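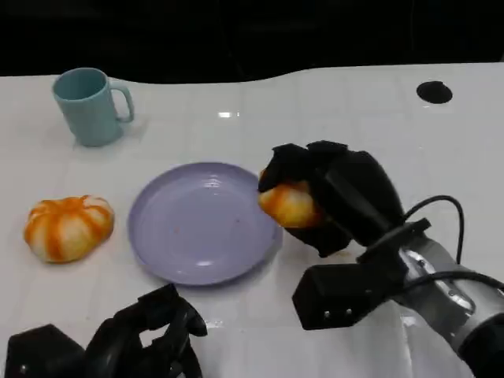

Meifang Hou told me to buy the Olari and stop moaning about my tea going cold. It keeps a drink at one temperature until lunch, she wrote under my last post, and it paid for itself in a month. I don't know how a mug warmer pays for itself, but I bought one, and I've had it on my desk since August.

The Olari is a flat heated disk with a cord, a touch button and three settings marked by little lights. It comes in a box big enough for a pair of boots. Inside are the warmer, a leaflet in very small type and a silicone lid that fits none of my mugs. The leaflet says the lid is "universal."

First complaint: the cord. It's short, and it comes out of the side instead of the back, so if you're right-handed it runs straight through the spot where your mouse wants to be. I ended up turning the whole thing around, which puts the button on the far side where I can't see the lights. Kaiwen Mao has the older model and says his cord came out of the back. So somebody changed it.

Second complaint: it depends completely on the mug. The disk only heats what touches it, and most mugs don't sit flat. They stand on a thin ring with a hollow in the middle. I tried everything in my cupboard. A cheap straight-sided stoneware mug with a nearly flat base did fine. My favorite, a tall one with a deep hollow underneath, might as well have been sitting on a book. The box says "works with any mug," and I'd like to meet the person who tested that.

With the good mug, on the top setting, tea stays drinkable. I put a kitchen thermometer in it over a few mornings. It dropped quickly at first, then settled at a level I'd call warm. The lowest setting I can't tell from nothing. Coffee with milk grows a skin after an hour or so, and black coffee starts to taste stewed. That's what happens when you keep coffee on heat, so I can't blame Olari for it, but their ads are full of lattes.

It won't heat a cold drink either. Meifang says hers does. I left a cold cup on it for most of a morning and got a lukewarm cup.

The auto shutoff is the part I was most suspicious of, and it does work. It goes off after two hours whether or not you're still drinking. There's supposed to be a weight sensor too, so it stops when you lift the mug. Mine stops when I lift a full mug and sometimes doesn't notice when I lift one that's nearly empty. The plate stays hot for a while after the light goes out, with no warning light to tell you so. If you have a cat, think about that.

Cleaning is a damp cloth and that's all. Mine has a brown ring on it already that won't come off.

Would I buy it again? At full price, no. I had a Kanaan steel cup with a screw top for years before this, and it kept tea hotter for longer with no cord at all. I stopped using it because I don't like drinking from steel. If you feel the same way, own a flat-bottomed mug and can find the Olari on sale, it's okay - just measure the distance to your outlet first.

2 stars out of 5. I took one off for the lid.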